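Teaching by Hand: Our Summer at the Bench

Last updated: August

Welcome, and thank you for dropping by! This page is the gallery for our little demonstration project at Taltach, where we've spent the best part of the summer showing a robot arm how to do small household jobs, mostly by steering it ourselves from a pair of hand controls and now and then by taking hold of the arm and walking it through the motions.

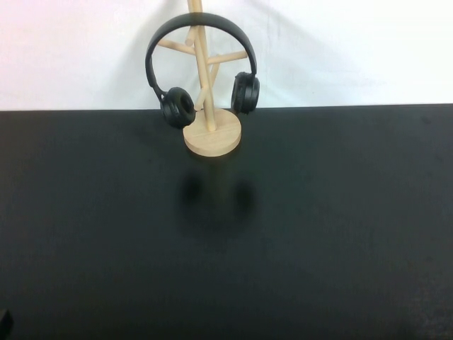
We began with the sort of job that you or I would do without putting down our tea, which is lifting a pair of headphones off a stand and hanging them back up again. It sounds like nothing at all, and I'll admit I had put it down for a single afternoon. Then Ifor Pugh had his first go at the controls, and we all came to see how much your own fingers do for you when you aren't paying attention. The headband has to be taken near the top of its curve, or the whole thing swings, and once it is swinging you can only sit there and wait for it to stop – Ifor says it has taught him more patience than fishing ever did.

Gyula Szűcs looks after the recordings, and he has been very good about explaining to the rest of us what makes a useful one. A smooth, unhurried run is worth keeping even if it's slow, and so is one where the driver fumbles a bit and then puts it right, as long as the putting right is done calmly. What he doesn't want is dithering. If you aren't sure where to go next, he would much prefer you to stop, let go and start afresh (there is a button for it, and no shame in pressing it).

For the headphones we recorded 256 runs between us and kept 179 of those for training. My own share of the rejects was larger than I'd like, mainly from my first week, when I would keep coming in too low and catching the stand on the way up. We've since settled on a habit of pausing just above the headband before closing the gripper, and that one small change did more for us than any amount of fiddling with the settings.

We have moved on to folding tea towels now, under the name Lubis, and I'll be adding pictures from that as soon as Gyula has sorted through them. If you would like to come and try the controls for yourself, do write to us at the workshop – beginners are very welcome, and the kettle is generally on by half past ten.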